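Student Builds > Manipulation and Grippers > Fruit basket task, grasp keeps rolling the lemon

tapeworm_josie
Posts: 302

Hi all! Our club (we're the Prellari team, two-arm robot, one camera up top and one on each wrist) picked the fruit basket for our summer task and we've been at it most of July. The rules are easy to say: fake fruit goes on the table, both arms can work, everything ends up in the basket, and you don't get to touch anything once it starts. We trained on 25 demos that Remedios and I did by teleop, taking turns so one of us could eat.

The peach is fine. The mangoes are mostly fine. The lemon is making me lose my mind. Last batch was 13 tries on the lemon alone and we got 7. The misses nearly all go the same way - one finger touches first, the lemon rolls, and the arm closes on nothing and carries that nothing very proudly over to the basket. 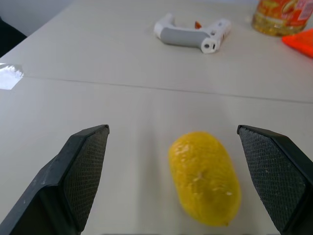

I've been wondering if the real problem is that we always come in with the fruit off to one side. When I went back through the demos, mine are sloppy about centering and Remedios's are way better, so the policy is probably averaging the two of us, which is a depressing thought. Has anyone fixed this without redoing all the demos? We have a review with Ms. Arrieta (yes, Remedios's aunt, yes, she's tougher on us because of it) and I'd love to walk in with more than seven.

kavetti_kid
Posts: 25

Redo the demos, sorry. We had the same thing at Kavetti with plastic eggs. You can't talk a policy out of a bad habit you taught it. Get one driver, the careful one, and have her do all of them.

wasari_wes

Disagree with kavetti_kid! One driver gives you one person's habits and then the thing falls apart the minute a fruit lands somewhere she never put it. I'd keep both drivers and throw out the worst demos. Also slow down the last bit before the close. If one finger is going to bump the lemon first, at least let it bump gently.

And can you post what your table looks like at the start? Hard to say much from the wrist view.

tapeworm_josie

Sure. Our written steps for a run, copied off the sheet taped to the door, plus a view from the top camera:

1. Home both arms, grippers open.
2. Set out the fruit. Some can start in the basket, the rest goes on the near half of the table, and you have to move it between runs (people forget this one constantly).
3. Check all the camera feeds are live before you hit record.
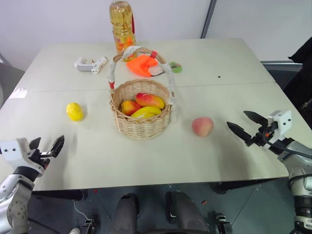
4. Start the policy and keep your hands back.
5. Write down the result before you reset, even if it was ugly. Especially if it was ugly.

kavetti_kid

OK so the lemon is a left arm job and the peach is a right arm job in that layout. Is it always like that? Because then your left arm might just be worse, and you're blaming the fruit.

tapeworm_josie

Ugh. Maybe? We do move things but I think the lemon ends up on the left a lot. I'm going to swap them tonight and see.

remi_on_the_sticks

Remedios here. It isn't always like that, I put the lemon on the right plenty of times. Josiane Poulain puts it on the left because that's where she's sitting. Also I never agreed to be the careful one, I have things to do this summer.

agbenyega_bot
Posts: 13

Late thought on the basket end of it. How high are you when you let go? We dropped from too far up and half our stuff bounced off whatever was already in there. Lining the basket helped a little. Somebody on our team says it made no difference and we still argue about it.

tapeworm_josie

We've got a liner too! I like it, Remedios thinks it looks like a sad picnic. Here's one from a wrist camera:

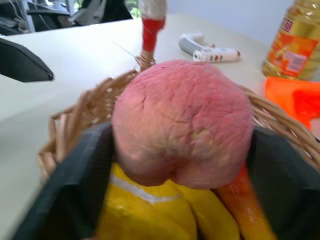

Wrist camera over the basket, pink peach-shaped thing on top of the pile, dark liner in.

Release height is a number I picked in the first week and never looked at again, so I'll print it out and check.

wasari_wes

Still voting for keeping both drivers, for the record. Swap the sides first though, kavetti_kid has a point there and it costs you one evening.

kavetti_kid

Framing that.

remi_on_the_sticks

Swapping sides now. Josie is moving her chair.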